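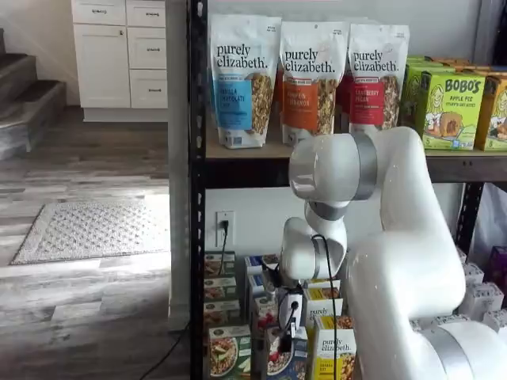
The arm at the lower shelf, gripper pointed down among the cartons.

Shelf Picking in a Lived-In Room: Gallery
Posted 2020-04-04 by Judite Gouveia

Welcome, and thank you for stopping by! This page goes with our write-up on Tromlow, the method we have been working on for getting an arm to choose its own way into a crowded grocery shelf. The paper has all the tables, so I wanted a page for people who would like to see what the work looks like and have a bit of the story along with it.

The idea behind Tromlow is simple enough to tell over coffee. Before the arm goes near a package, the software looks at everything close by and scores each possible approach by how much it is likely to bump on the way in and on the way out again. Most of the older approaches we compared against only worry about the way in, and we had a hunch - mostly mine, I'll admit, and I was fairly stubborn about it - that the way out matters just as much when boxes are standing shoulder to shoulder.

We ran 1,142 picks for the main result. Of those, 400 used our earlier planner, Rakena, and the rest used Tromlow. Rakena brought the item out without knocking over a neighbor in 71 percent of its tries, and Tromlow did so in 88 percent, which made for a very happy afternoon here.

A few notes on the shelf at the top of the page, as people always ask me about the groceries. The stand-up granola bags on the upper shelf (vanilla chocolate chip, pumpkin cinnamon and cranberry pecan) belong to what we call the soft set, and soft packages are still our weak spot. A bag gives when you squeeze it, and our scoring treats every package as if it were stiff. The boxes and cartons make up the stiff set, and there the crowding is the hard part, especially down on the lower shelf, with a deck overhead and very little room to turn the wrist.

Next we are moving on to Prosisico, a version that lets the arm nudge a neighbor aside on purpose. The first 100 picks are planned for November, and I'll add a new gallery once we have them sorted.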